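How to Set Up and Run a Play-Kitchen Picking Exercise with a Tabletop Arm

9 min read

By Albertina Rebelo

If you came to one of our open evenings in June, you have probably already seen some version of this. So many people wrote afterward asking for the steps that I finally sat down and typed them out. I've tried to put in everything I tell new students when they stand next to me for the first time, including the bits I usually forget until we're halfway through, so please forgive me if it wanders!

The exercise is simple to say and pleasantly hard to do. The arm picks up one piece of play food from a table, carries it to a basket, and lets go. Our students work in pairs — one on the laptop, one watching the table with a hand by the stop button — and they swap every 10 tries so that both of them get to know the arm.

What you'll need

A small arm on a stand of its own, with a two-finger gripper. A plain table with a light top. A shallow basket, some play fruit and vegetables, and a pan if you'd like something shiny in view to make life harder for the camera. A roll of masking tape and a notebook. We run everything through Prusteo, our little homemade program for saving arm positions, but whatever you already use will be fine as long as you can save a position, give it a name, and go back to it.

Step 1. Lay out the table

Put the basket on one side and keep the other side for the piece you're going to pick. The rest of the food goes in the middle, with enough room between pieces for the open fingers to come down without bumping a neighbor. My own hand laid flat between two vegetables is how I judge it, and it hasn't let me down yet.

Mark the basket and the pick spot with small bits of tape. When something gets nudged (and it will), you can put it back where it was and carry on.

Step 2. Teach the home position

Move the arm by hand or with the arrow keys until it sits well above everything on the table. Save that as "home" and go back to it between every try, even when you're in a hurry. I was in a hurry once and sent a squash across the floor at Caldeira in front of a whole row of parents.

Step 3. Teach the hover

With the fingers open, bring the gripper down until it is over the piece with a bit of clear air below. Look from the front, then walk around and look from the side. Almost everybody lines it up beautifully from one direction and misses from the other. Save this as "hover" at your slowest speed.

Step 4. Teach the grasp

Now lower the arm a little at a time until the fingers are on either side of the piece. Close them gently and stop as soon as they hold. On a long piece lying at an angle, turn the wrist so the fingers close across its narrow part. Round pieces like to roll away from the first finger that touches them, so take extra care to center those. A bell pepper has bumps and hollows, and it pays to try it a couple of ways before you settle.

Step 5. Lift, carry, and let go

Go straight up first, then sideways. Stop over the open part of the basket, come down until the piece is just above whatever is already in there, and open the fingers. Then up again and home.

Step 6. Change the piece and try again

This is the step I love best. Leave the rest of the table alone and swap only the piece at the pick spot. A hover that suits a lemon may be quite wrong for something longer, and students find that out much faster by doing it than by listening to me. Have them write down the piece, the grasp height, and what happened. Our winter group filled 27 pages at Kakalton and were rather proud of them, as was I.

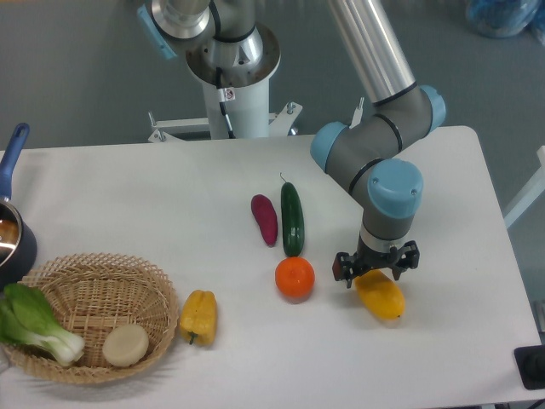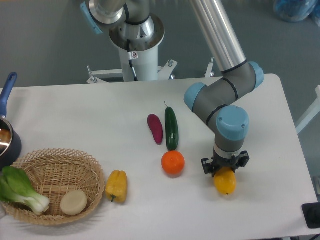
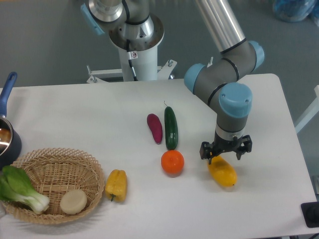 Pepper, lemon, and an eggplant-shaped yellow piece, each at the pick spot.

Narley Student Robotics Club — Beginners' Bench

If the gripper keeps closing on air, check the tape marks before you touch the program. If it pushes the piece along the table, the hover is off to one side, so go back to Step 3. And if the arm stops by itself partway down, leave it stopped, move your hands away, and read the message on the screen before you clear it.

Allow up to 4 short sessions before a new pair can do the whole thing smoothly. Some will get there sooner, and they make very good helpers for the next pair along.

173 shares · 4 comments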